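Print this page | E-mail this thread

Anyone else's kitchen getting automated? What changed for you?

Posted by trayline_tess, 30/08/2022

Hi all! Long post, sorry. I run the dish side at a school meals kitchen (we do 1,370 lunches a day across the sites) and the company put in a Lernetti sorting line over the summer. It grabs the dirty stuff off the belt, splits steel from ceramic, racks it and sends it through. I was dead set against it, I'll admit. Now I've had a few weeks with it and I'm kind of on the fence.

The good - my wrists. I used to go home with my right hand buzzing and that has pretty much stopped. The bad - it's lonely! There used to be four of us yapping over the sinks and now it's me and one other person, and she's mostly up front. The other two got moved to prep. Same pay, but one of them hates it and is looking around.

So what happened at your place?

Posted by gravyboat77

They told us "no layoffs" too. Then people left and the jobs just never got posted again. Zenness did our install and I got handed a tablet and a 90 minute training. That was it. I'm a dishwasher who now clears error codes all day, for dishwasher money.

Posted by mopandglow

Going to disagree with gravyboat a bit. I was on a line doing 2,000 covers on a busy day and I would have kissed a robot on the mouth if it had taken the stacking off me. Some jobs wear a body out. My old boss at Etis couldn't close his hand by the time he retired.

Posted by gravyboat77

Sure, but did anybody pay him for the hand? My point is who gets the money that's saved. It isn't the folks at the sink.

Posted by lilac_apron

Ours is a little different. I'm at a children's center and we're on the small end, so what we have are grippers you hold yourself. You pick things up with the fingers instead of your own, and that's how the handling gets worked out for the machine later on. Steel and china together is the hard part, and anybody who has stacked a mixed load knows why. The steel is slick and the bowls chip if you look at them wrong.

I've gotten weirdly proud of it. A steel plate and a red-rimmed bowl standing up together in the one grip, with the kids' houses on the wall behind: 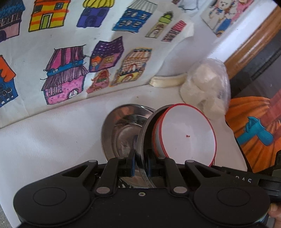
RE: what I'd ask for before it comes in

Posted by lilac_apron

Hit post too soon! I wanted to add the stuff I wish we had pushed for at the start, for tess and anyone else who's early in this:

- Get the job title changed in writing. If you're teaching the thing or babysitting it, that's a different job from washing up.

- Ask who you call when it stops, and whether you're supposed to keep up by hand while you wait. We had a whole fight over this one in my last place.

- Ask to rotate. Two hours holding a gripper is its own kind of sore - thumb, mostly.

Posted by trayline_tess

Ohh the rotating, yes. I never thought to ask. And I love the houses, the starry purple one is my favorite!

Posted by gravyboat77

Nice grip, I'll give you that. But you do see you're training your replacement, right?

Posted by lilac_apron

Maybe! I've thought about it plenty. I also get 392 extra a month for doing it and I've never been asked how to do my job before, by anyone, in all my years of doing it. Both of those count with me.

Posted by mopandglow

392 a month extra?? We got a pizza.

Posted by night_porter_lu

Small bakery here, Lục, you won't know it. We tried a racking arm and sent it back. It was slower than us and the noise was awful. The owner says we'll look again in September when the lease offer changes. I'm hoping she forgets.

Print this page | E-mail this thread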